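Notes for the talk "Fruit out of the carton and onto the shelf"
Damasceno kitchen evening, March 2022
20 minutes plus questions

Opening

Thank them for coming. Say which part is mine: what happens to fruit between the shopping bag and the fridge. The Jultov people cover freezing in May, so send those questions on.

Ask for hands: who washes everything as soon as it comes home? Who washes nothing until it's eaten? Leave a little time here, people like to argue about this one.

What went wrong with the log

We kept a log at Ostard of what the kitchen threw out. 565 entries. Soft fruit was the biggest group and berries were most of that. The usual note was "soft underneath." The top layer looked fine and the bottom layer had sat in its own juice.

Don't read out the table. It's on the handout, page 2.

Sorting

Tip the berries out on a clear table, then go through them. It takes longer than looking into the carton, but you see the undersides. Anything split or furry goes in the compost. Anything only bruised goes in a bowl for today.

White surface if you have one – juice stains show up and you know where to wipe. Colander within reach, to one side, so the sorted fruit goes straight in.

Keep the slide up while I talk about the colander. It's the pale green oval one, with the strawberry next to it. Small holes across the bottom, good for berries. Big slots let blueberries through and mark the raspberries.

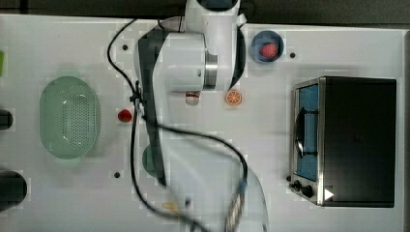

Washing and drying

Cold water, not a hard jet. Strawberries keep their green tops on until after the wash, otherwise they take up water.

No soap. Someone always asks.

Shake the colander, then spread the fruit on a towel. Drying is the step people skip. At Ostard we left them out through the coffee break and that was enough on most days – less so in wet weather.

Raspberries: wash right before eating, never ahead.

Storing

Shallow box, paper towel on the bottom, lid not quite closed. Two layers at the most. Change the paper when it feels damp.

Bananas stay out of the fridge and away from everything else. Apples in the drawer, in a bag.

Mention the Riltusow boxes only if asked. They work, but so does an old takeout tub.

Questions

Likely ones: vinegar rinse (I don't bother, fine if you do), grapes on or off the stem (on), whether to cut melon ahead (yes, covered, eat it the next day).

Handouts are by the door. Remind them to take the log sheet as well.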